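Workshop notebook - March, morning session, back room at Tiltcombe

Started at 10. Same plan as last month: a short warm-up, one longer exercise, then reading back. The kettle was slow, so the warm-up ran over.

Warm-up was the opening-line swap. Everyone writes a first sentence on a slip, slips go in the bowl, and you carry on from whichever one you draw. Ten minutes on the timer. Good results from the plain openings, weak ones from the clever openings. "The bus from Segers was late again" got three different people going when it was passed round a second time. Keep that slip.

Main exercise was point of view. Take a quarrel, write it from one side, stop, then write it again from the other side without changing anything that is said out loud. I allowed 20 minutes for both halves. Not enough. Most people had a full first half and four or five lines of the second. Next time give the first half 10 and the second half the rest, and call the change out loud.

Notes from the reading back:

- Dialogue held up well when read by two voices. Do this again.
- Several pieces explained the quarrel in the first paragraph and then had nothing left to find out.
- The one set in a launderette worked best. Only 2 characters, no names, and we all knew who was who.
- My own was too long. Cut the part about the garden.

Still no title for the anthology. Niltivia is the working name, after the town in the group story, and I would be happy to leave it at that. Page order is half done. Poems are spread through the book for now and the long Tasby piece sits in the middle, where it slows everything down. Try it last.
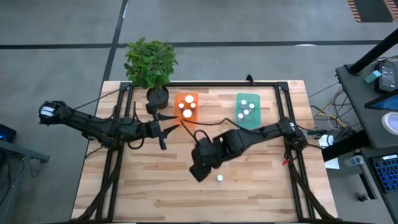 Proofs need one more read for quotation marks. We have straight ones in some stories and curly ones in others, and two different ways of setting out a scene break. I have marked up as far as the second poem.

To do before next session:

- Type up the slips
- Ask for a word limit on pieces read aloud - suggest 800
- Bring the spare timer
- Find a short published story with two narrators, for comparison

Finished at noon, with one piece held over. It goes first next time.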